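Student Project Report
Birutė Dambrauskienė
Supervisor: Rafail Michailidis
4 September 2021

3. Method

Attendance records for the winter influenza clinics at the Rallbridge and Fastside surgeries were compared. Rallbridge sent a letter only. Fastside sent the same letter followed by a text message. The two practices have a combined list of around 4,000 patients, and only those invited on grounds of age were included. Records closed in March. Patients vaccinated at a pharmacy were counted as attending if the pharmacy had notified the practice by that date.

4. Results

Uptake was higher at Fastside in every age band. The difference was smallest in the oldest band, where uptake was already high at both sites. Most Fastside bookings that followed a text were made within 24 hours of it being sent. Missed appointments did not differ between the sites.

5. Limitations

Patients were not allocated at random. Fastside also ran two evening clinics, and the effect of these cannot be separated from that of the message. Late pharmacy notices will have lowered the figures for both sites. Reasons for refusal were coded differently in the Lam and Gremau record systems and were left out of the analysis.

6. Further work

A repeat study should allocate reminders by household and use one coding scheme for refusals.

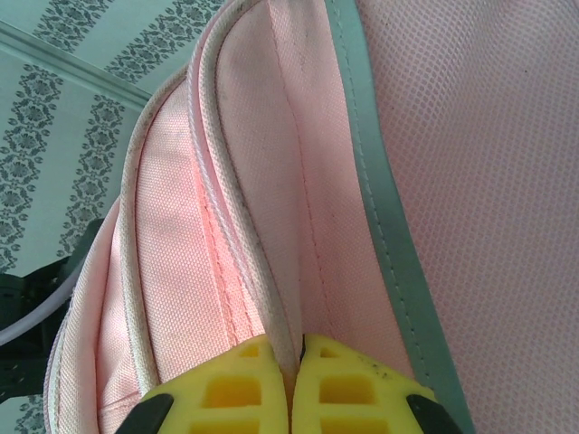
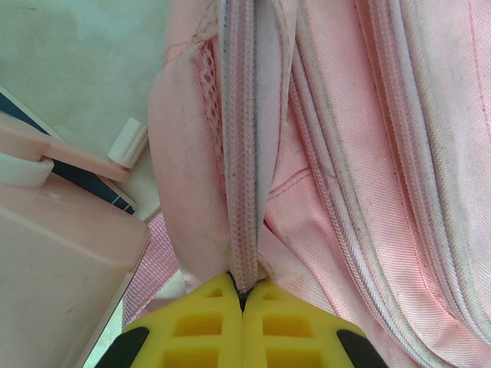
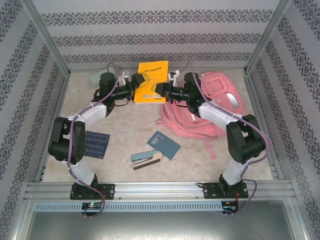
Fig. 2. Gripper fingers on pink fabric (first and second); two arms holding a yellow book (third).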